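Search news and notices Search

Ullell pauses Grerkedex bench software after robot arm leans on table

Customers asked to switch off one setting; no injuries; one tabletop looked at very closely

SKURIVTHORPE, March. Ullell, which makes the Grerkedex control software for small robot arms, has asked customers to turn off the program's automatic re-zeroing feature after a test arm pressed down on its own workbench with a good deal more conviction than it had been given permission for.

The fault appeared during long-run trials at the company's Skurivthorpe workshop. The arm was meant to lower its gripper, pick up a thin stick lying across the tabletop, lift it a short way and put it down again. It had done this all morning without complaint. Shortly after lunch it came down, met the table, and carried on as though the table were a matter of opinion.

The recorded downward force peaked at 86 newtons before the arm's own collision stop cut in. That stop belongs to the arm and has nothing to do with Grerkedex, a fact the arm's suppliers would be entitled to mention and which Ullell would sooner mention first.

Everyone was outside the marked area at the time. The tabletop has been inspected and will keep its job.

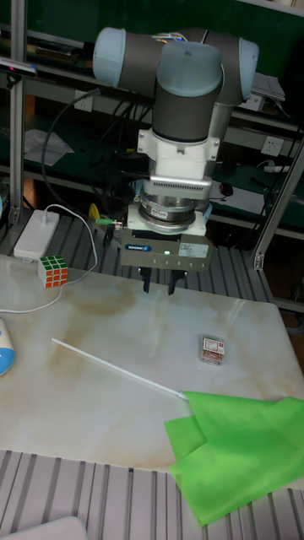

The cause was found in the way Grerkedex handles the force sensor between the wrist and the gripper. Sensors of this kind drift a little as they warm up, so the software resets the reading to zero between moves, when the gripper is hanging free and ought to feel nothing apart from its own weight. In version 9 of the software, released in the winter, that reset could start up to 300 milliseconds late if the computer was busy writing to its log. By then the gripper might already be touching something. The software would take whatever it felt at that moment, call it zero, and go looking for more.

"It's like standing on the bathroom scales, setting them to nought and announcing you've lost the lot," said Saturnino Goicoechea, head of testing at Ullell. "We would have spotted it sooner if the log had shown anything odd. The log said the force was zero. It was very calm about it."

The log was also the reason the computer was busy. Extra logging had been turned on by the test team to help track down a separate and much smaller problem with the gripper's status light, which remains open.

To find the fault the team went back through the stored trials one by one. The late reset had occurred in 12 of them. In most the arm was still well clear of the bench when it happened, so nothing followed and the run was marked as a pass. Those passes have been withdrawn. The test report that relied on them has been withdrawn too, together with its cover sheet, which described the release as "gentle by design". The phrase has been removed from the product page and from the mugs.
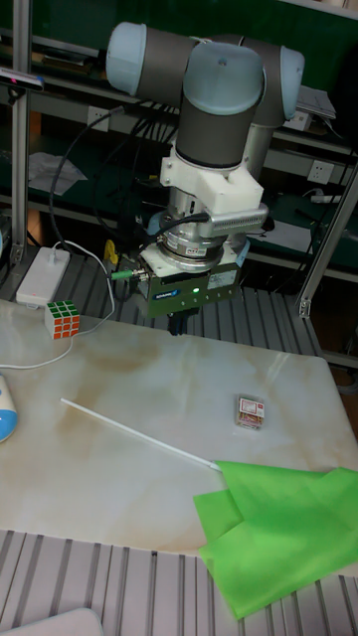
The Grerkedex test arm at Skurivthorpe, gripper pointing down over the back part of the table. The thin white stick lies diagonally across the center of it, with the green fabric over the lower right corner.

What customers should do

Customers running version 9 should open the Force menu, choose Sensor, and untick "Re-zero between moves". Then restart the controller. Unticking the box without restarting changes the colour of the box and nothing else, a point raised by several people inside the company and now being dealt with.

With the setting off, the sensor should be zeroed by hand at the start of each session. The gripper must be empty and clear of the table, the fixtures and any part. Allow the arm to warm up first. Repeat after any change of gripper fingers.

Anyone working alongside an arm controlled by version 9 should keep hands out from under the gripper while it is powered, including when it looks as though it has finished. This advice was already in the manual. It has been moved from the appendix to the first page and set in larger type.

Sites using version 8 or earlier are not affected. Sites that turned off automatic updates, and were sent a rather stern letter from us on the subject in the winter, may disregard the letter.

The setting makes no difference to the arm's own emergency stop or its built-in collision stop. Please don't raise the collision threshold to make up for unexpected pauses. One site asked whether it might, and we were grateful that it asked.
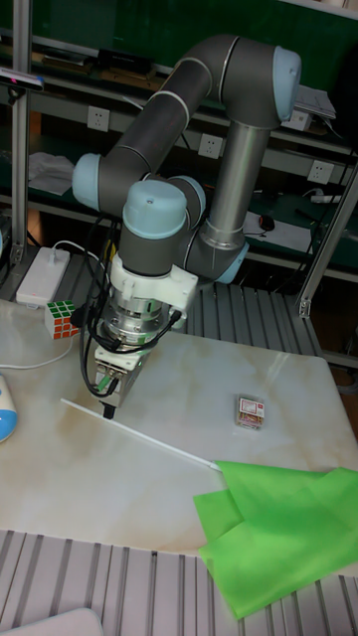

Ullell has brought in Cunha, an engineering firm that checks machine control software, to review the correction before it goes out. Cunha's engineers have been given the source code, the trial records and a desk near the radiator. Their first request was for a copy of the test plan, and their second was for the version of the test plan that people had been following.

The review will look at three matters: why a reset was allowed to begin once a move had started, why the force limit was worked out from the same reading it was supposed to be guarding against, and who decides that a run counts as a pass. Ullell has its own answers to the first two. The third is being discussed.

The corrected version will refuse to reset the sensor unless the arm is standing still and the reading is already close to what an empty gripper should weigh. Should either check fail, the arm will stop and ask for a person. It will do this more often than some customers would like. Early users may find it fussy, and the sales team has been asked to stop calling this "attentive".

A second change keeps a separate record of the raw sensor reading, taken before any zeroing, and compares it with a fixed limit that cannot be adjusted from the menu. Goicoechea's team had asked for this during planning for version 9, when it was put down as a nice thing to have.

"I've kept the email," he said. "I haven't framed it or anything. It's in a folder."

Trials have restarted at Skurivthorpe at reduced speed with re-zeroing switched off. The arm and the pick-up task are the same as before, and someone now watches the raw reading from outside the marked area for the whole of each run. The afternoon shift has asked for a better chair.
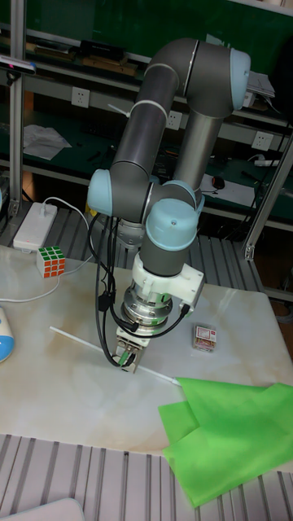 Two gripper fingers over the white rod on the Skurivthorpe bench. The green cloth hangs over the front edge of the tabletop.

No date is being given for the corrected version. The last date given was met in full, and that was part of the difficulty. Ullell will write to all registered sites when Cunha has finished, and will publish the findings whether or not they make comfortable reading.

Sites that have seen an arm press, stall or hover in a way they did not expect are asked to save the log before restarting and send it to the support desk with a note of what the arm was doing. A note of what the log claimed it was doing is also welcome.

Notes for editors

Grerkedex is control software for small bench-mounted robot arms fitted with a gripper and a force sensor. It is written and supported by Ullell in Skurivthorpe.

Saturnino Goicoechea is available for interview in the mornings. Requests to film the arm pressing on the table have been received and declined.

Press enquiries should go to the Ullell press desk, which is also the support desk until further notice.

Ends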